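Food & Drink > Features > Pantry

Reading time: 4 minutes

The Mustard Town

Ameneck smells of vinegar by nine in the morning. Not bad vinegar. Sharp, a bit sweet, the kind that gets in your coat and rides home with you. I was there in June, two nights, and my coat still has it.

Population 589, going by the sign on the county road. One gas station, one school, one diner, and four places where you can buy mustard. Five if you count the gas station. People do count the gas station, there was some argument over this at the diner counter.

Why mustard? Depends who you ask. Short version: the soil up here was no good for corn, somebody's great-grandfather tried mustard seed as a cover crop, and the stuff took. Fields went yellow. A railroad spur came through and the seed went out by the carload to be ground someplace else. For decades that was the whole business. Grow it, ship it, buy it back in a jar at three times the price.

Then the spur closed, and people started grinding it themselves.

Pitkänen was first. Still in the old creamery building, still running a stone mill that sounds like a truck idling. They make two mustards, a hot one and a hotter one. The seed soaks 13 hours in cider vinegar before it goes anywhere near the stone, and if you ask why 13 they look at you like you asked why Christmas. The hotter one is terrific for the first second. After that you need bread.

Brandetti came later and went the other way. Smooth, mild, honey in most of it. The old-timers call it frosting. It outsells everything else in town and pays for a lot of the summer parade, so they call it frosting quietly.

I like both. This is apparently not allowed.

What I hadn't understood is how much of mustard is timing. Dry seed has hardly any heat, chew one and see. Crack it, add cold liquid, and the heat wakes up over a few minutes. Add acid early and you get a milder mustard that holds steady. Add it late and you get the nose-clearing stuff. Hot water kills a good part of it, which is how my own kitchen experiments went wrong for years. Boiling kettle, every time. Nobody's fault but mine.

Color is a seperate question. Ground yellow seed on its own is a pale sort of thing, and the bright ballpark yellow is mostly turmeric. Pitkänen won't touch it. Brandetti uses plenty. Both will talk about it longer than you have.
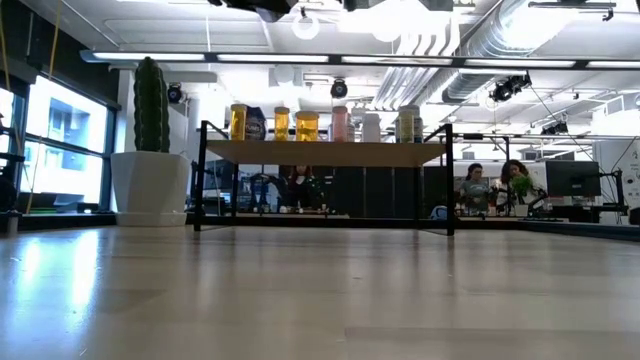
Yellow lids and yellow jars, with one dark bag in the row.

Lunch was at the Jedidon, the diner, which has a mustard menu seperate from the food menu. Laminated. You order the mustard first and they suggest what goes under it. I had the brown with pork on rye, then a grainy one with a boiled potato, and the potato won. A plain potato, salt, cold butter, a big spoonful of seeds that pop when you bite down. 99 cents. I had three.

The harvest is the part visitors miss. Everybody comes for the bloom, when the fields are bright enough to hurt, and the seed isn't ready until well after that. By then it's all brown stalks and rattling pods and no one is taking pictures. Leave it a few days too long and the pods split and the crop is on the ground. One grower told me he lost 60 acres that way, one windy afternoon, while he was at a wedding. He still went back for cake.

If you go: bring a cooler, the stone-ground keeps better cold and the drive out is long. Get to Pitkänen before noon, they close when they run out and don't post hours. Brandetti is open till six and has the only parking lot. Buy the small sizes. Mustard loses its bite once it's open, and a giant tub seems like a bargain until about month three when it tastes like wallpaper paste.

And get some whole seed while you're there. Half a cup of seed, cold water to cover, splash of cider vinegar, salt. Leave it overnight on the counter, then blitz or don't. Taste it next day and it will be bitter and awful. Put it in the fridge and wait two more days. Mine came out closer to the hot one than the frosting, and there's one spoonful left, which I'm saving for a potato.

Last updated: June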